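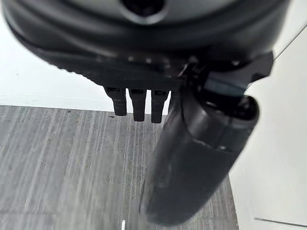 Lộc Lý wrote in to ask whether a robot could be trusted to load the dishwasher, after reading a glowing piece about one. I wouldn't leave it alone with the crockery yet.

My doubts come from a fault at Manby. The hand lost its grip signal while it was over the lower rack and simply stayed shut on a cup. The screen went on saying "task complete". Someone pulled at the cup, and the fingers closed harder.

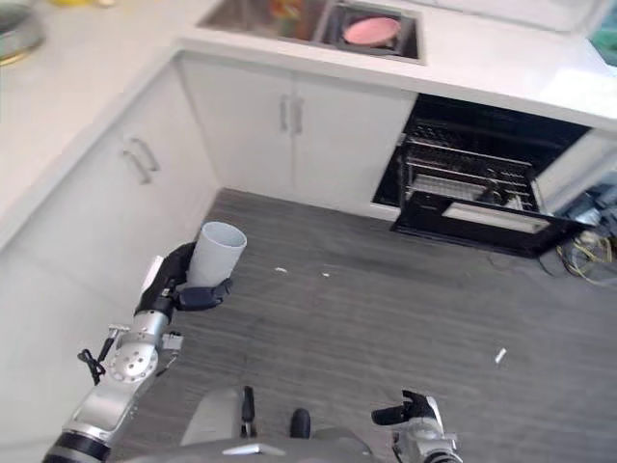
Surely you just switch it off, says one reader. Try it first with nothing in the hand. On some arms, cutting the power lets the whole limb drop, and an open dishwasher door is a poor thing for it to land on.

Find the stop button before you start. Keep your own fingers out of the rack while the arms are moving, however slow they look.

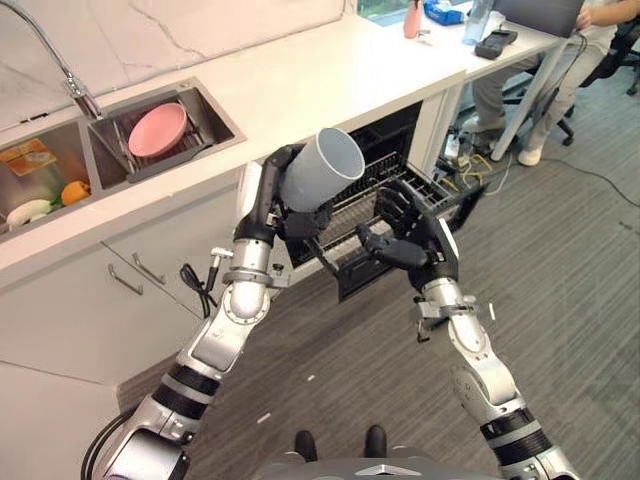 Stick to plastic cups for the first 15 loads at least. Knives go in by hand, points down, as they always have. Keep cables off the floor where you'd step back in a hurry, and shut the door yourself at the end.

Plelari's leaflet promises 300 loads between checks. I'd look at the finger joints every week and believe the leaflet later.

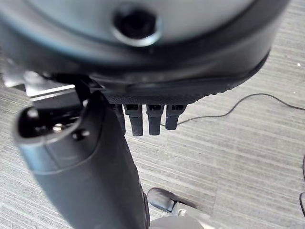 Manby, November

The replacement hand has been fitted. The old one went back with a note, and we've had no answer to it.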